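Olov 328 升降工作台 安装与使用手册

第 3 章 台面安装、调平与日常养护

3.1 适用范围

本章适用于 Trakdale 供应的 Olov 328 升降工作台，包括标准台面与加宽台面两种配置。底架的组装步骤见上一章，控制盒的接线及故障代码见后续章节。选配 Drorkar 侧柜的用户，应先完成本章全部步骤，再安装侧柜。

安装工作须由 2 名成年人共同完成。搬运和翻转台面时，任何一方不得单独松手。

3.2 安装前的准备

安装前请核对配件袋内的物品与装箱单是否一致。如有缺失，请暂停安装并与供货方联系，不得以尺寸相近的螺钉代替。自备工具包括十字螺丝刀、水平尺及软布。不建议使用冲击式电动工具。

安装场地应满足下列要求：
地面平整、坚实，能够承受工作台及台上物品的总重量；
工作台升至最高位置时，上方无吊柜、灯具或窗框阻挡；
电源插座位于工作台附近，且插拔时无须移动家具。

注意：安装完成之前，请勿接通电源。

3.3 安装台面

1. 在地面铺设毛毯或原包装纸板，将台面正面朝下平放于其上。
2. 将底架倒置于台面背面，使支撑梁上的长孔与台面预埋螺母逐一对齐。
3. 检查底架四周与台面边缘的距离，左右两侧应保持一致。
4. 装入全部台面螺钉，先以手旋入，暂不拧紧。
5. 按对角顺序分两轮拧紧螺钉。第一轮拧至螺钉头贴合支撑梁，第二轮适度加力。
6. 将控制盒推入支撑梁下方的导轨，听到卡扣声后轻拉确认。
7. 将手控器固定在台面前缘的背面。惯用左手者可装于左侧，预留孔位相同。
8. 整理线缆，用随附扎带固定在线槽内，并为升降柱处的线缆留出活动余量。
9. 两人分立工作台两端，握住底架横梁，同时将工作台翻转至直立状态。

警告：翻转时不得以台面边缘或单侧支脚作为支点。由此造成的立柱弯曲不在保修范围之内。

3.4 调平

1. 将水平尺置于台面中央，先测左右方向，再测前后方向。
2. 旋转支脚下方的调节脚，顺时针旋转为降低，逆时针旋转为升高。
3. 轻按台面四角。若有晃动，应找出悬空的调节脚并重新调整。
4. 在地毯上使用时，请于数日后复查一次。

说明：升至较高位置时，台面轻微摆动属正常现象。如摆动明显，请检查支撑梁螺钉是否松动。

3.5 首次通电与复位

1. 确认台面上方和下方均无障碍物，儿童及宠物已离开。
2. 将电源线插入控制盒，再插入墙面插座。
3. 按住下降键，直至工作台降至最低位置并停止。
4. 松开按键后，再次按住下降键，直至显示屏恢复高度数值。
5. 将工作台升至中间高度，确认左右立柱动作同步。

断电、更换控制盒或更换立柱之后，均须重新执行上述复位操作。复位过程中不得中途松开按键，否则应从第 3 步重新开始。

3.6 存储常用高度

手控器可存储 2 个高度。调至所需高度后，按下存储键，待显示屏闪烁时按下对应的数字键。再次存储同一编号时，原有高度将被覆盖。

多人共用的工作台，建议由管理部门统一规定编号的用途，并将说明张贴于手控器附近。

3.7 台面覆层的铺设

Claeys 台面覆层为选配件，背面自带防滑层，无须使用胶水。铺设步骤如下：

1. 清除台面灰尘，并用微湿软布擦拭，待其完全干燥。
2. 将覆层自包装中取出，平放展开，使卷曲的边角自然恢复平整。
3. 将覆层后缘与台面后缘对齐，由后向前缓慢放下。
4. 用手掌自中央向两侧抚平，排出夹留的空气。
5. 台面开有过线孔的，应在覆层定位后沿孔边裁切。

注意：裁切时请使用新刀片，刀刃应背向身体。不得在覆层上直接裁切其他物品。

3.8 日常清洁

浅色台面及覆层较易显现污迹，宜定期清洁。清洁前应将工作台降至最低位置，并拔下电源插头。

1. 用软毛刷或吸尘器的软刷头清除浮尘，沿同一方向操作。
2. 用拧干的湿布擦拭污迹，由污迹外缘向中心擦拭，避免扩散。
3. 对于油性污迹，可在水中加入少量中性洗涤剂。擦拭后应以清水布再擦一遍。
4. 以干布吸去残留水分，待台面干透后方可放回物品。

严禁使用漂白剂、丙酮、去污粉及钢丝球。使用未经验证的清洁剂前，应先在台面背面或不显眼处试用。

饮料等液体洒落时，应立即以吸水布按压吸收，不得来回擦抹。液体流入手控器或控制盒的，应立即断电，并停止使用，直至经售后人员检查。

3.9 定期检查

每半年应检查一次台面螺钉、调节脚及线缆固定情况。检查时如发现台面开裂、覆层边缘翘起或升降时有异常声响，应停止升降操作，并将型号与购买凭证一并提交 Trakdale 售后服务部门。

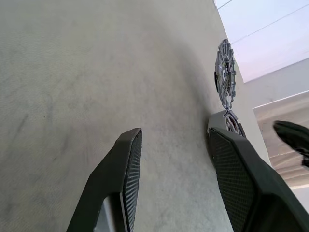 本页最后修改：10 月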